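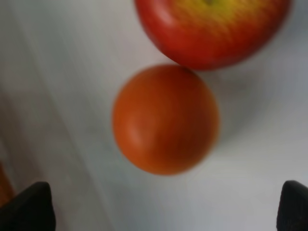 Wrist cam, apple and orange fruit on the table, stock focus setting.

Forums > End Effectors & Sensing > Wrist Cameras
Search this forum Advanced
Filed under: grippers, eye-in-hand, focus, exposure

Wrist cam blur, Bargate fingers vs Holesen

binau_cell
Comparing two parallel grippers on the same arm, same wrist camera. The Bargate fingers are dark and stay in the bottom corners of the view. The Holesen set is longer and covers more of the lower half. Before I judge either one I need usable frames, and the one at the top is typical. Everything is soft, fingers included. Exposure is on auto, lens is the fixed 6 mm. Is this focus or motion?

tkessler
Motion. You have diagonal streaks on the left half of the surface. Lock exposure and add light.

offset_z
Not convinced. The streaks could be the tabletop. And if the arm is moving, the fingers move with the camera, so they should hold their edges. Yours don't. I'd say focus is wrong and there may be motion on top of it.

tkessler
Finger tips sit well inside the near limit on most of these lenses. Soft fingers prove nothing about the fruit.

offset_z
Fair, but it doesn't prove motion either. Park the arm over the same two fruits, wait 2 seconds, grab a frame. If it is still soft, it's the lens.

C. Triantafyllou
Do the parked test first. Also, white table plus auto exposure gives you a frame the controller meters on the table and not on the target. We put a gray mat down under ours in December and stopped chasing it. For the gripper comparison, pick one camera pose and keep it. With the longer fingers you will be tempted to back the camera off, and then you are comparing two camera mounts.

binau_cell
Surface is bare on purpose, the Vlachopoulos detector was tuned on it. Mat is possible later.

dmorrow22
Does the detector split the two at that blur? The red runs straight into the orange where they meet.

binau_cell
Haven't scored it on these yet. Will post masks.

tkessler
Score it at 22 ms locked as well. If the masks improve with only that changed, you have your answer.

offset_z
Only if he keeps brightness equal with the lamp. Otherwise it's two variables.

binau_cell
2021-07-20: parked test and locked exposure are both queued, Bargate fingers first, camera bracket left where it is. Holesen goes on after that.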